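Porta aberta na Rodine, e os robôs a desmontar computadores

Skestton, 2025-07-22. Chego atrasado, crachá torto, café na mão. A visita já começou. Trudy Pearce vai à frente do grupo, fala depressa e anda ainda mais depressa. Dirige a linha de recuperação da Rodine e é ela quem manda calar o compressor quando quer ser ouvida.

O pavilhão cheira a pó quente. Estantes de metal até ao tecto, caixas de placas verdes, etiquetas à mão. No último ano entraram aqui 1,968 máquinas velhas, escolas e repartições quase todas. A meta para o próximo é 2,000. Parece pouco? Também achei. Pearce encolhe os ombros: "Abrir uma torre qualquer um abre. Tirar a memória sem rachar a ranhura é outra conversa."

Fomos então à célula três, a que toda a gente queria ver. O braço desce devagar, mesmo devagar, há quem bocejse. Um miúdo pergunta se está avariado. Não está. O programa, feito pela Trultow, manda abrandar assim que a garra chega perto da placa. Câmara no punho, imagem no monitor ao lado, e o grupo todo a espreitar por cima do ombro do operador.
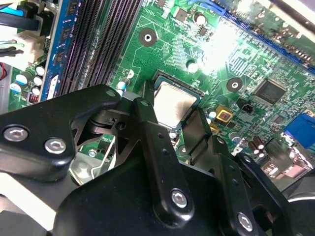 A garra sobre a placa-mãe, vista do punho do robô, com o processador ainda no socket.

O operador chama-se Rocha e fala pouco. Mostra-me no ecrã o que lhe dá dores de cabeça: os reflexos. Metal polido, luz de tecto, e a câmara perde o contorno das peças. Em março trocaram as lâmpadas todas. Melhorou, diz ele. Faz uma careta.

E as mãos humanas? Continuam cá. Cabos, por exemplo, são quase sempre trabalho de gente, porque se enrolam e prendem onde calha. Pearce não esconde isso, até insiste. Prefere dez pessoas a vigiar e a corrigir do que um pavilhão às escuras.

Perguntas no fim, poucas. Preço da célula: não dizem. Se vai haver mais: duas, talvez, depende do espaço e do banco. Alguem quer saber para onde vão os processadores retirados. Teste primeiro, depois revenda ou sucata, conforme o estado.

À saída dão-nos um porta-chaves feito de um pedaço de placa. O meu já perdeu a argola.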